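The man who deletes the good parts

Feb 27, 2025

The lead developer of Jino would like you to know that it has no artificial intelligence in it. "People get a bit sad when I tell them," he says. "They come over to my desk expecting a brain, and I show them a program that lines up clocks."

Jino is the software that Turunen, a small robotics outfit, uses to turn hours of people handling grippers into something a policy can be trained on. It takes the video and the tracked gripper poses, puts them on one timeline, and throws away whatever doesn't agree. He has worked on it since last May, when it was a folder of scripts called "final" and a second folder called "final2".

How much gets thrown away? He winces. "The last big batch was 3670 episodes. Jino kept 1310. I had to go and tell the people who recorded them, and I brought pastries."

Most of the rejects die of timing. Two video streams can be 19 milliseconds apart and look fine to anybody watching, he says, and the model will still learn that a hand closes slightly before it arrives. "Then you get a robot that pinches the air with great confidence. I've seen it. It's like watching my uncle play the piano."

His other enemy is the pose estimate. Marker cubes make it much easier to work out where a gripper is, right up to the moment a sleeve gets in the way. Early versions of Jino filled such gaps with a smooth curve. The curves were lovely and they went straight through the furniture. The planner they were using then, a package called Brernodance, accepted them without complaint. "Brernodance would plan a path through your grandmother," he says. The current version marks the gap and leaves it empty - less pretty, fewer collisions.

He is fond of whiteboard tasks, which he considers underrated. The surface is flat, so a bad depth estimate has no place to hide, and a magnet is small enough to punish you for being lazy about calibration. 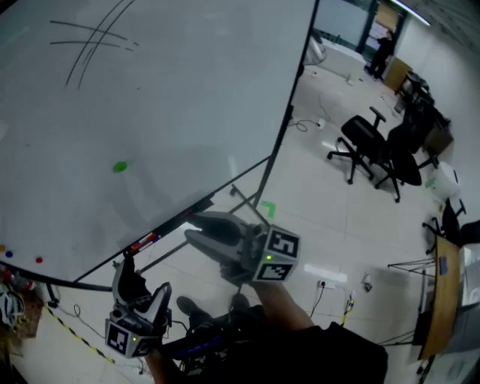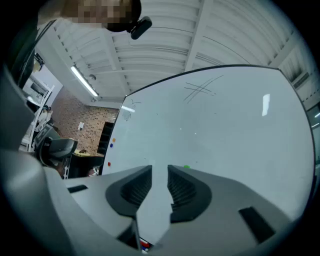 "If your tracking says the fingertip is behind the board, you don't need a meeting about it," he says. "The board is right there. It wins."

The tool he is proudest of is the dullest one, a viewer that plays every stream side by side and lets you step through it one sample at a time. It was written in an evening, after a competing product from Murnov crashed on any recording longer than 500 seconds. His doesn't crash. It does open in a window too small to read, every time, and he has been meaning to fix that.

I ask what comes next for Jino. A rewrite of the clock code, he says, and then probably an apology to everyone who built something on the old clock code. He has already started a folder for it. He won't tell me what it's called.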